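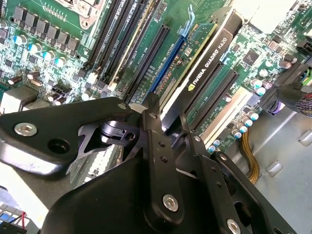
Unit 4: Storage and the Memory Hierarchy

Reading: course pack, sections 4.1 to 4.3. Problem set due in November.

A processor waits on data more often than it waits on arithmetic. Each level of the hierarchy trades capacity for access time.

Definitions
Latency - time from request to first byte.
Throughput - bytes delivered per second once a transfer is under way.
Hit rate - fraction of requests served at a given level.

Average access time = hit time + (miss rate x miss penalty)

Worked case. The Tridum trace contains 1,395 requests, of which 415 miss the cache. The miss rate is 415 / 1,395, or 0.297. With a hit time of 1 ns and a miss penalty of 100 ns, the average is 30.7 ns.

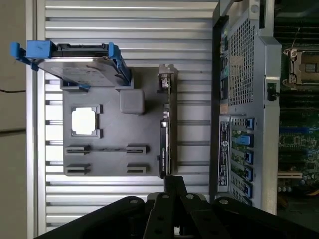 Fig. 4.1. A 2.5-inch drive in its caddy.

Drives sit at the slow end of the hierarchy. Sequential reads hide latency; scattered small reads expose it.

Exercise 4.2. Repeat the worked case with a miss penalty of 1,000 ns. State the units at every step.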